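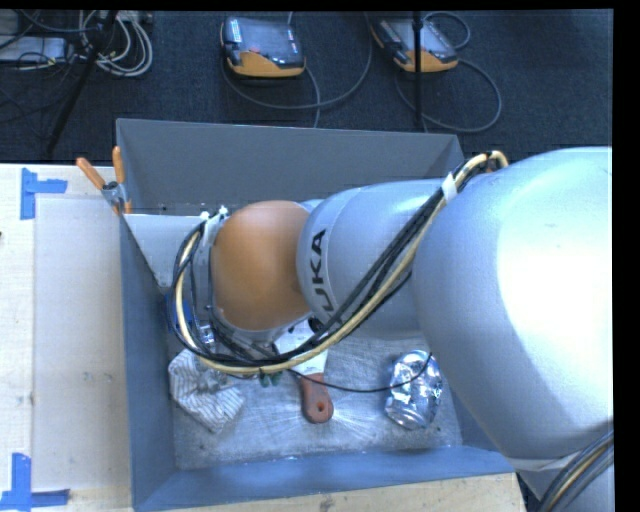 By Berenice Villalobos | Bench Reviews | 13 Nov 2024

Skikus Golo suction gripper: a month of picking from a bin

I've been using the Golo since early October, mostly for picking mixed household items out of an open gray bin. It's a small suction gripper from Skikus with the vacuum generator built into the body, a single cup on a short spring-loaded stem, and a control box that talks to the arm over ordinary digital signals. The list price was $3,000 when we ordered. That puts it in the same range as the two-finger Serrano we already had, so I ran the two against each other on the same bin and the same items.

Short version: the Golo is very good on anything with a flat, sealed face, better than I expected on foil packs, and poor on cloth. If most of what you pick is fabric or thin tools, buy fingers.

What comes in the package

You get the gripper, the control box, a cable between the two, an air fitting, a mounting plate and a set of cups in soft and firm rubber. You don't get an air hose. You also don't get anything to tie the cable down with, so have zip ties and some kind of bracket ready before you start. The printed manual is 40 pages and reads well. The wiring diagram is on the inside of the back cover, where I didn't look until I had already worked most of it out from the text.

Mounting

The plate fit our wrist flange without an adapter. The screws that come with it are the right length, but the heads are shallow and I rounded one out on the first evening. I replaced the whole set from our own drawer.

Routing took longer than mounting. Our arm is a big KUKA, and on an arm that size the hose and cables have a long way to go before they reach the wrist. The cable supplied with the Golo is stiff. If you pull it tight along the arm, it tugs on the connector every time the wrist turns over. If you leave too much slack, it hangs down where the items are. I ended up giving it a generous loop around the wrist joint, tied at both ends, and then running the wrist through its full range by hand-jogging to see where things pinched. Plan on doing this twice. The connector on the gripper body points straight out to the side, and I'd much rather have had it angled back toward the arm. Any loose thin cable near the bin will find the one item you're trying to pick, so go over the whole run again after you think you've finished.

The control box

It's a plain box with a pressure readout and two buttons. You set a vacuum level that counts as "part held," and the box sends a signal back when it gets there. Setting the threshold is easy. Finding out what it is currently set to is less easy: you have to hold both buttons, and if you let go of one slightly early it goes into teach mode and overwrites the value. I did this more than once. There is a lock setting, and I'd turn it on as soon as you have a number you like.

Response is quick. The vacuum builds fast enough that I took out the extra wait I had written into the pick routine for the Serrano. Release is slower on the soft cups. There's a blow-off pulse you can switch on, and light items come away cleanly with it.

How I tested

I logged 397 pick attempts with the Golo and kept the item set the same for the Serrano. The bin has sloped sheet walls and a scuffed floor, and we cover the awkward cases on purpose: crumpled cloth, shiny packaging, flat tools lying against the floor. Items were dropped back in by hand between attempts, without any effort to lay them out nicely. I counted a pick as good only if the item was lifted clear of the rim and set down where it should be.

I'm not going to print one overall success rate. It would depend almost entirely on what I chose to put in the bin.

Foil packages

These were the surprise. A crinkled foil package has very little flat area, and the creases let air in. With the firm cup I got about what I expected, a lot of hissing and the occasional lucky hold. With the soft cup the Golo was much better. It pushed down into the creases and held well enough to lift, provided the contact point was near the middle of the pack. Close to the edge it would grab, start up and then peel off. The Serrano could pick these too, but it crushed them, and for a few there was no good way to get a finger down between the pack and the wall.

Foil is hard on the camera side as well. The bright reflections gave us bad depth readings, and the spring in the stem helped a good deal here. When the pick height was a little off, the stem took up the error.

Scrapers and other flat tools

A scraper or putty knife is an easy pick for suction if you go for the blade. The wide part is smooth and the seal is immediate. The handle is the problem. It is rounded, ours has a hanging hole near the end, and the cup can't seal over a hole. Our software likes to aim for the center of an object, and the center of a scraper tends to be the neck where the blade meets the handle. I had to add a rule that shifts the pick point toward the blade. After that the tool came up tilted, with the handle hanging low, but it stayed on at moderate speed.

The Serrano was the other way around: fine on the handle, hopeless on the blade when it lay flat on the floor.

Cloth

The Golo does badly on cloth. Thin striped kitchen cloths let air straight through, and a crumpled one offers the cup nothing but folds. Now and then it sucked a bit of fabric up into the cup and lifted it that way, which looked like success until the arm picked up speed. Skikus says in the manual that porous materials aren't recommended, so I can't complain much, but if you have a mixed bin this matters. The Serrano just pinches a fold and goes.

Wear

The soft cup showed a nick in the lip after 3 weeks. It still sealed on flat parts but was noticeably worse on foil. Replacement cups come from Losteck, the distributor, and only in mixed packs, so you pay for firm cups you may not want. The firm cup looks as good as new. The filter screen behind the cup picks up lint from the cloths and needs cleaning more often than the manual suggests. It pulls out with tweezers.

Noise

It's loud. With the generator in the body, the noise is right at the wrist, and a poor seal makes it worse. I set the box to cut the vacuum if the threshold isn't reached quickly, partly to save air and partly so we could hold a conversation next to the table.

Which one stays on the arm

For now the Golo does, with the soft cup, and the cloths get their own run with the Serrano later in the day. Changing over means four screws, one connector and a different program, and I'd put up with that for the foil packs alone. Losteck has told me a version with an angled connector is due in February. I haven't seen it, and they wouldn't say if the new cable will fit the current body, so ask before you order.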